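# Which rules apply to evaluating a pick task in simulation before it goes on real hardware?

**Posted by hirnier_bench** in Good practice · Tue 21 July

Hello all. I've been handed the evaluation side of a small pick-and-place project (a tabletop arm, grocery-type objects, everything simulated for now) and I'm trying to write a one-page protocol that the rest of the group will stick to. We keep arguing over what a fair trial is. One person resets the objects by hand until the layout looks sensible, another uses random seeds and throws out the ones he doesn't like, and I've been quietly doing a bit of both, which I'm not proud of!

At the moment we've got 80 episodes per policy, a time limit of 900 steps, and a success check that fires if the object is above the table when the clock stops. The layouts are a tin, a soup can and a red cube, with the arm coming in from one side.

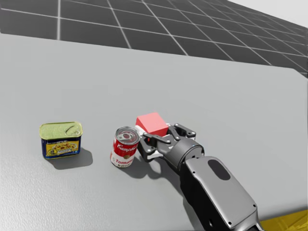
Should a trial where the gripper nudges a neighbouring object still be scored as a success?

Score it as a success on the main measure if the target was lifted, and record the nudge in a separate column so that both figures get reported. That's our draft wording anyway, and I'd like somebody to pick holes in it.

The other thing I'm stuck on is whether any of the proper safety standards matter at this stage. My manager at Hirnier wants a line in the document saying we follow them. I don't want to write that if it means nothing.

---

**sunau_nights**

Nudges are fine, just log them. We never bothered with a separate column and it was all right. 80 is plenty.

---

**Vainio_tester**

I'd disagree with the reply before mine about the column. We left it out on our first project and then had to re-run the lot when someone wanted to know how often the arm was shoving things over. Keep the column. I'd add a second one for contact before the grasp, as being pushed and being knocked flat are quite different problems once you've got glass jars on the table.

What I'd put in the protocol, having written two of these now:

- Fix the seeds before anyone looks at the layouts, and put the list in the repository.
- If a seed gives a broken start (objects overlapping, say), swap it by a written rule and note the swap. "I didn't like it" isn't a rule.
- Success means held clear of the table for 30 steps in a row. A single check at the last step will pass things that are halfway through falling.
- Same time limit for every policy, including the one you're fond of.
- Keep the failures. All of them, with the recordings.

On the 80, it depends what you're comparing. If one policy is miles ahead you'll see it. If they're close you'll want more runs, or at least an interval next to the percentage. We do 16 layouts and repeat each one, and we report per layout as well — averages hide a layout that never works.

I'd also write down the open position of the gripper at the start of each episode. It sounds fussy, but two of our people had different defaults in their config files and we spent most of July comparing results that weren't comparable. Ours now has a short "start state" section with a view along the hand, fingers apart and nothing held, and the opening value written next to it.
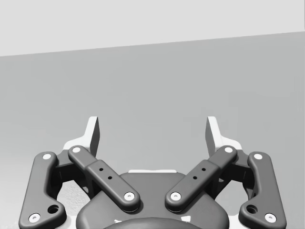

*3 min read*

As for the standards, have a look at ISO 10218, which covers industrial robots, and ISO/TS 15066 for people working alongside them. They're about hazards to people around a physical machine, so a simulated run can't comply with them in any useful sense. I'd tell your manager that. What you can do is start the risk assessment early and keep the speed and force limits in your simulation the same as the ones you intend to have on the real cell. Ours weren't the same, and the policy had to be trained again from scratch with slower movements. Painful!

The wording we settled on for the Flakulberg report was something like "limits in simulation match the planned limits of the physical cell; conformity will be assessed on the physical cell". Nobody objected, and it's true. Feel free to pinch it.

---

**hirnier_bench**

Thanks both. I'm taking the 30 steps rule and the fixed seeds. I'll have to own up about the ones I binned last week — they'll go back in tonight and the numbers will probably drop a bit. I'm still not sure what to do about an object that ends up off the table entirely, so if anyone has a rule for that I'd love to see it.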